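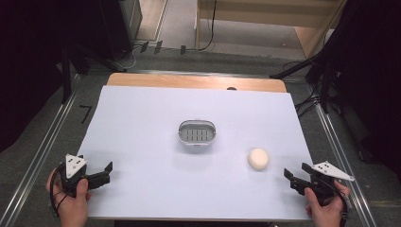

Sellau Bimanual Handling Project
Progress report to the Derkach Fund, second reporting period
Prepared by the software group, Trundville site

Summary

We promised you three pieces of software by July: a new tracker for the hand-held grippers, a tool for turning demonstrations into training episodes, and a planner that lets two arms share a table without fencing. The first is finished. The second is finished in the sense that people use it and complain about it. The third is late, and a fair part of this report is about that.

Spending is on plan. The one surprise was storage, which we had budgeted as if video were text.

Tracking

At the end of the last period, the pose tracker lost one or both grippers whenever an operator turned a wrist quickly. It then recovered with great confidence in the wrong place, so that on replay the left hand would pass cleanly through the table and come back up through the floor. Marta Demchenko rewrote the recovery step. The tracker now keeps several candidate poses alive after a dropout and lets the next few views of the marker plate decide between them, instead of marrying the first one it meets.

The new version also refuses to guess. If no candidate is good enough, it marks the stretch as missing and moves on. This lowered our usable minutes for the first few weeks, and the weekly chart looked terrible. The minutes we lost were minutes we should never have been counting, including some we reported to you last time. Corrected totals are in the annex.

Still open: crossing hands. When one plate passes in front of the other, identities sometimes swap. The fix is a simple check on arm reach, written but not merged, pending an argument over where the operator's shoulders are.

Gripper opening and contact

Policies trained on our first batch closed on soft things far too hard and on hard things a little too late. We blamed the model for most of a month. The fault was in our labels. The opening width was being read at the wrong moment relative to the wrist camera, a lag of 62 milliseconds, so the network was learning to grip on the basis of a picture from the recent past. The recorder now stamps both streams from one clock.

The width estimate itself has also been replaced. The old one looked for the inner edges of the fingers by brightness alone, which was fine when the fingers were new. Ours now carry a good coat of dust flecks and light scratches, and against a plain pale surface with the jaws wide open the old code would cheerfully pick a scuff and call it an edge. The new one fits the whole outline of each finger and ignores what is on its face. We did consider cleaning the fingers. We decided a robot that only works when freshly wiped was not what you had paid for.

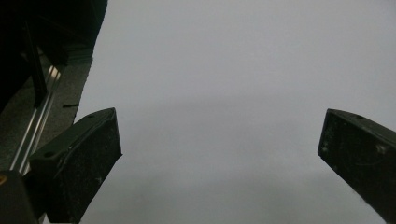 Contact detection is the next piece, and it depends on knowing what "nothing held" looks like. The present detector compares the gap between the fingertips with a stored reference of the open jaw, and any change near the tips counts as a possible touch. With both fingers apart and only smooth gray between them, the answer ought to be boring, and it mostly is now. Soft shading on the background used to trigger it. We added a filter for slow changes in brightness, and the false touches in our bench set went from 70 to 6. Four of the six are from the same recording, and we have stopped taking it personally.

Episode tool

The segmentation tool (called Driltstead, after a naming vote the software group lost) cuts a long recording into episodes by looking for pauses in both hands. It works well for people who pause. Two of our operators do not. They flow from putting one thing down to picking up the next, which makes for lovely demonstrations and dreadful boundaries. Marta has added a second cue based on jaw opening, so a release now counts as a likely end even if the wrist keeps moving.

Reviewers can drag a boundary by hand, split an episode, or reject it with a reason. The most common reason entered so far is "other." We have removed "other" from the menu.

Planner

The shared-table planner was due this period and is not ready. It produces safe paths for both arms. It also produces a great deal of waiting, as each arm politely yields to the other until the timeout. We tried fixed priority, which ended the politeness and left the right arm doing nearly everything. The current branch plans both arms as one problem over a short horizon and replans as they move. In simulation it behaves. On the hardware it is too slow when both arms reach into the same container, which is unfortunately the case you asked for.

We would like 4 more weeks on this item, at no added cost, paid for by dropping the web dashboard. You have not asked about the dashboard, and we take that as a hint.

Next period

Merge the crossing-hands check. Retrain on the corrected clock data and report results on soft and rigid items separately. Put the contact detector in the control loop, first as a log entry, then with permission to stop the fingers. Deliver the planner, or a plain account of why it should be cut.

One decision is needed from you: whether the older recordings with the bad timestamps should be repaired or retired. Repair is possible for most of them but would occupy Marta for weeks she would prefer to spend otherwise. Our recommendation is to retire them. Hers is the same, in stronger language.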